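Workshop notebook: sole glue, round two
August 15, 2024 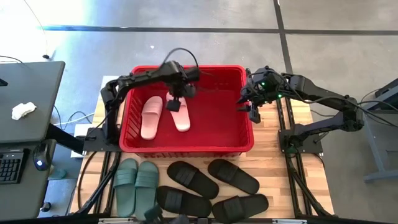

2 min read

Back on the glue question for the Hosomstead repair bench. The old contact cement is discontinued, so we are down to the Feteck water-based stuff and the one in the dented can that everybody swears by and no one can name. I have labeled it Rowbotham, after the shop it came from.

Test pieces: foam sole to foam strap plug, both faces scuffed with 300 grit, wiped, coated, left to go tacky, pressed, clamped overnight. Same weight hung off each one in the morning.

Feteck, one coat: let go while I was still writing down the time.
Feteck, two coats: held for 6 hours, then peeled from the toe end in a very dignified way.
Rowbotham, two coats: still hanging. Smells like February in a paint store with the heat on and the windows shut.

Tried 900 grit on a spare pair out of curiosity. Too smooth, glue slid around like butter on a plate. Don't bother.

Slides are still the worst customers. The strap goes into the side of the sole and all the pulling happens right at that joint — the one spot a clamp can't reach. Wrapping with strips of old inner tube works better than any clamp we own, including the expensive one.

The Tender job sheet says to leave 5 minutes between coats. Whoever wrote that works somewhere drier. Doubled it, got a better bond, wrote it on the wall in marker.

To do: find out what is in the dented can before it runs out. Buy more inner tube. Return the expensive clamp if the box is still around — last seen under the bench, full of heels.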